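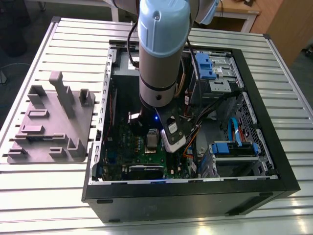
Yevhen Zinchenko在读过初稿后提出,拆解难度不应只按螺钉数量来算,线束的走向同样要计入,许多台式机的螺钉并不多,时间却都花在找插头和理线上。本节据此把线束单列为一项,与紧固件、卡扣并列统计。

4.2 机箱内部的可达性

样本取自Panasiuk回收站登记的2,147台废旧台式机,从中抽取155台开盖检查。机箱一律侧放在带槽的铝制工作台上,开口朝上。图3中的黑色塔式机箱是较典型的布局:电源位于后部,驱动器舱在另一侧,成束的多色导线从机箱中部横穿过去,硬盘托架和锁扣为蓝色塑料件。用颜色区分可徒手操作的部位,对不熟悉机型的拆解人员帮助较大,Homa Mohammadi在Dolora做的访谈也得到相同意见。

线束横跨中部时,主板上的接口容易被遮挡。我们按遮挡程度分为三级:无遮挡、拨开后可见、须先拔下其他插头。属于第三级的机箱有近60台,多数是小容积机型。

4.3 电源与主板的相对位置

电源体积大,又有折边和棱角,移动时需要留意下方的主板。图4中电源斜置,弯折的金属边角悬在绿色主板上方,离板面很近。主板左侧印有白色“DELL”字样,处理器插座是空的,金属固定框掀起,触点区域露在外面,细小的金色针脚可以看清。这类针脚一旦受碰压变形,主板便只能按废板计价,因此操作规程要求先合上固定框,再移动邻近部件。插座左侧立着一个米色四针供电接口,登记表中与主供电接口分开填写。

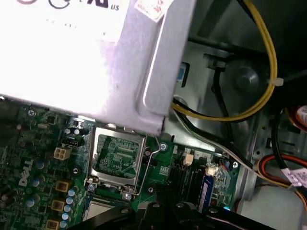

4.4 部件登记与分拣

拆下的部件按Ulow编码表登记,共501个条目。电源、主板、驱动器各用一张表,线束按接头类型捆扎后称重。标签破损、小字无法辨认的部件,型号一栏留空,不作推断。Dallix分拣线只接收已填写类别的部件,型号空缺不影响入库。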